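Horkadley gripper unit, service log
August 22, 2024
Entry by Shahla Ebrahimi; checked by Ruth Guzmán

The right finger of the handheld gripper was reported slow to return after release. The counter stood at 1,369 cycles at intake. Both fingertip pads were removed, cleaned with a damp cloth and refitted. No tearing was found on either pad. The pivot pins on the right arm were drawn, wiped and given one drop of light oil each. The inner pin showed slight scoring and has been noted for replacement in April.

Opening width after reassembly: 102 mm at the pads. The previous entry (K. Salazar) gives the same value.

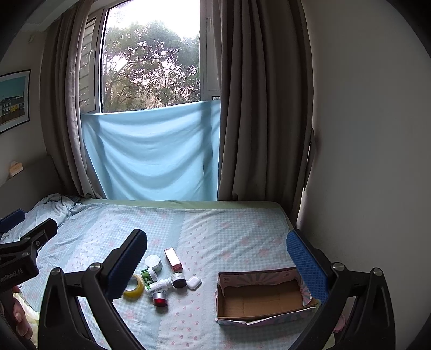

Handling checks are to be carried out on small household goods of mixed shape: jars, a bottle, a roll of tape, a slender carton. Round lids remain the most demanding case, as the pads meet them on a narrow line of contact. Any slip is to be entered with the item and the side on which it began.

Pin screws were tightened to the setting on the Cuadros sheet, page 18. The sheet still lists the old washer. Nelly Cabrera has been asked to correct it.

Open items: 2 spare pads to be ordered from Skernlow; cable tie at the handle to be renewed.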